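Print this article
E-mail this article

Olthorpe sets money aside for two kitchen robot arms

The Olthorpe care center will buy 2 robot arms for its dining rooms next year, and staff could hardly be happier about it. The plan, approved in September, covers the arms, spare gripper fingers and five years of service from Chiriac, the supplier. 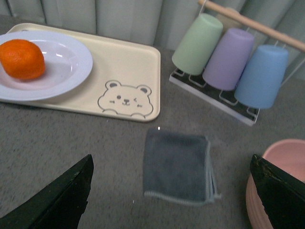
Table work comes first on the list: plates, cups, bowls and folded cloths. Gripper fingers wear, so the center has budgeted for 30 spare pairs - a line missing from the first draft. Training is in there too, for over 70 staff on all shifts.

The Monico building gets the first arm in spring. Cludmont follows once its dining room has been rewired, and the cooks there are already asking for an earlier date!

Recent items
- Cludmont dining room rewiring goes out to bid
- New menus at Monico
- Parking changes at Olthorpe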